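4.2 Taste judgments between strangers in a shared car

The second group of data comes from car sharing rides. We collected 19 conversations on the road between Dallar and Zirnell, all of them in cars of the Lineo service, where driver and passenger do not know each other before the ride. In 5 of these rides the passenger was going to a concert, and the driver learned this only after the trip had started. The rides in this group are longer than the ones in Section 4.1, so the speakers have more time to repair a judgment that came too early.

What interests us is the first evaluation of the artist. Benítez describes the "safe opening" in talk about music, in which a speaker first asks for the opinion of the other person and only then gives his own. In our material this order is often not respected. In two of the concert rides the driver gave a negative opinion at once, and the passenger answered with a short laugh or with silence.
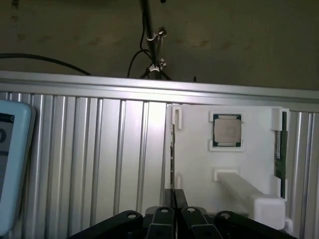
Figure 3

After the silence, the driver usually makes a second turn. This turn has a simple form: the driver says that his opinion comes from one evening long ago, or that he does not know the newer songs. The judgment is not taken back, but it becomes smaller. We call this a reduction. The passengers accept a reduction quickly, and the talk goes on to practical matters such as tickets, parking and the hour of return.

A different case appears when the passenger is the one who criticizes. Here the driver rarely protests, even if the music of the same artist is playing in the car at that moment. One driver waited until the song was finished and then changed to the radio without any comment. We read this as politeness toward a guest, although the driver is also paid for the seat and may have other reasons.
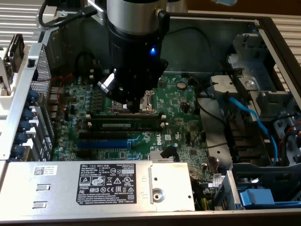
Age is mentioned in most of the concert rides, and it is mentioned by both sides. Older drivers speak of a singer as somebody they "had" in their youth, and younger passengers speak of the same singer as a discovery. It is easy to treat age as a cause here, but the transcripts show only that the speakers use it as an explanation. For this we need a close view of the single turn, in the way that one needs an open computer case to see the small capacitors standing in rows on the green board. From a summary of the ride, the pauses and the restarts are lost, and with them most of what we want to study.

The rides without a concert are treated in the next section, where music comes up only by chance.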